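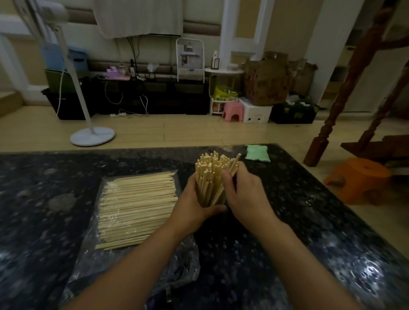 젓가락 공방 견학 메모. 7월, 오후 2시 도착. 까먹기 전에 급하게 적음. 나중에 정리할 수도 있고 안 할 수도.

버스에서 내려서 한참 걸음. 간판이 작아서 한 번 지나쳤다. Leltevora 라고 손바닥만 하게 써 있음. 입구에 슬리퍼 있고 방명록 있고. 방명록 번호가 내가 286번이었다. 올해 들어 그만큼 왔다는 건지 개업부터인지는 못 물어봄.

안내는 Nhyira Kyei 씨. 한국말 잘하신다, 나보다 빠름. 받아적느라 손목 나가는 줄. 그래서 메모가 군데군데 비어 있다.

1층은 재단이랑 건조. 기계 소리 때문에 설명 절반은 못 들었다. 들은 것만 씀. 나무는 대나무 쪽이랑 일반 나무 쪽이 따로 들어오고, 이날 돌린 건 나무. 말린 다음에 길이 맞춰 자르고, 네모난 막대로 켠 다음에 아래쪽만 가늘게 깎는다. 머리 쪽은 그대로 네모. 칠 안 한 건 색이 다 조금씩 다르다. 같은 자루에서 나왔는데도 허연 게 있고 노르스름한 게 있고. 불량 아니냐고 누가 물었는데 원래 그렇다고. 불량은 휜 것, 끝 갈라진 것, 가시 일어난 것.

건조실은 문만 열어봤음. 후끈. 안경 김 서림. 끝.

2층이 포장 준비. 여기가 제일 재밌었다. 개수 안 세고 그냥 손으로 한 움큼 잡아서 세우고, 상판에 탁탁 쳐서 끝을 맞춘다. 돌 상판이 좋은 게 나무 상판은 자꾸 패여서 몇 달 지나면 끝이 안 맞는다고. 한쪽 손으로 밑동 받치고 다른 손으로 옆을 감싸쥐는데, 꽉 잡으면 안 된다. 꽉 잡으면 안쪽 젓가락이 안 내려간다. 살짝 풀고 치고, 돌리고, 또 치고. 나도 해봤는데 위쪽이 부채처럼 벌어져서 망함. 세번 했는데 세번 다 삐죽삐죽. 옆에 분은 한번에 되던데 왜지.

눕혀둘 땐 봉지 위에 그대로 눕힌다. 담겨 온 비닐 봉지를 펴서 깔개처럼 쓰는 방식인데 부스러기 치우기 편하다고. 한쪽 끝을 맞춰서 쌓아야 다음에 움켜쥘 때 손이 덜 간다. 이거 집에서도 써먹을 만함. 우리집 수저통 생각하면 할 말이 없다.

방향 얘기도 있었는데, 가는 쪽이 다 아래로 가게. 하나만 거꾸로 들어가도 손바닥에 느낌이 온다고 한다. 나는 안 왔음. 두 개 거꾸로 넣고 묶을 뻔.

묶음은 종이띠. 고무줄은 오래 두면 눌어붙어서 안 쓴다고 하심. 띠 감고 풀 말고 그냥 끼우는 식. 이날 오전에 나간 묶음이 101개라고 칠판에 적혀 있었다. 그 밑에 3,258 이라고도 있었는데 이게 월 누계인지 재고인지 설명 놓쳤음. 아시는 분 댓글 좀.

관리법 물어본 거 (제일 많이들 궁금해할 듯)
- 칠 안 된 나무젓가락은 물에 담가두지 말 것
- 씻으면 바로 닦고 세워서 말리기. 눕혀 말리면 닿은 면이 꺼메짐
- 식기세척기 안 됨
- 기름 먹이는 건 취향. 먹일 거면 얇게, 하루 두기
- 냄새 배면 버려라. 아깝다고 쓰지 말라고 단호하심

쉬는 시간에 보리차 주셨다. 컵이 예뻐서 어디 거냐고 했더니 Jollmont 라고. 검색해볼 예정. 같이 온 팀이 Avel 이라는 식당 준비하는 분들이었는데 한 묶음당 단가 계속 물어보심. 대답은 메일로 준다고.

1층 매장은 작다. 칠한 것, 안 칠한 것, 어린이용, 조리용 긴 것. 조리용은 품절. Brennan 이라는 이름 붙은 선물세트가 있는데 상자가 물건보다 비싸 보여서 패스. 나는 안 칠한 거 한 묶음이랑 짧은 거 하나 삼. 카드 됨. 현금영수증도 됨.

아쉬운 점. 사진 설명판이 영어만 있는 게 몇 개. 화장실 2층에만 있음. 주차 자리 좁음(난 버스라 상관없었지만). 깎는 공정을 유리 너머로만 보게 해서 날이 어떻게 들어가는지는 잘 안보인다. 물어보니까 가루 때문에 안에는 못 들인다고.

좋았던 점은 직접 만져보게 해주는 거. 급하다고 재촉 안 한다. 끝 맞추는 체험만 십분 넘게 한 듯. 애들 데려가도 될 것 같은데 가시 있으니까 장갑 챙기면 좋겠고.

예약은 전화만. 점심시간엔 안 받음. 돌아오는 버스 4시 반 넘으면 배차 길어지니까 그전에 나올것.

다음엔 대나무 돌리는 날 맞춰서 가볼 생각. 날짜는 미리 안 알려준다고 해서 전화해봐야 함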